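About Plenadon

Plenadon fits out small shops, kiosks and sales counters. We supply wallpaper, wire baskets, display stands and counter tops, and we put them up ourselves if the customer wants us to. The firm was started by Adalberto Sampaio, who had run a phone accessories counter in Ashworth and could never find holders that suited the space he had.

We still do a lot of work for phone shops. A counter of that sort needs stands that hold a handset upright where people can look at it, a few spare ones for stock that changes, and enough clear surface at the front to serve on. Many owners also sell snacks, so we hang baskets on a rail at the back to keep the bags off the table. 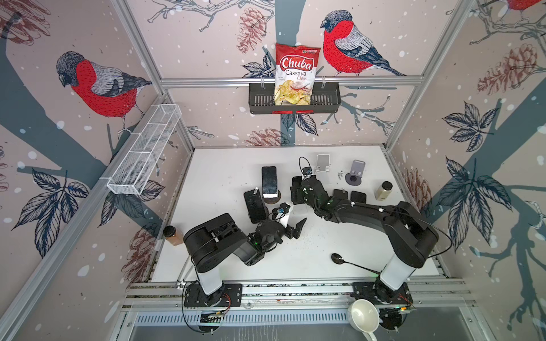
Wallpaper is the other half of the business. Our winter range has bullfinches, pine cones and dark branches on a pale pinkish-beige ground, and it can be ordered all year. We keep 877 rolls in stock across all ranges at our unit on the Lotarel estate. Plain colours are usually ready to collect in two days. Patterned papers can take longer, and we will tell you when you order.

There are four of us. Two look after fitting, one runs the stock room and Adalberto deals with quotes and measuring up. We cover Ashworth, Grestumen and the villages between. Further away we can deliver but we do not fit.

The stock room is open to visitors on weekday mornings. Please bring the width and height of each wall, and the depth of your counter if you want stands or baskets. Samples are free to take away.

Page last updated July 8, 2019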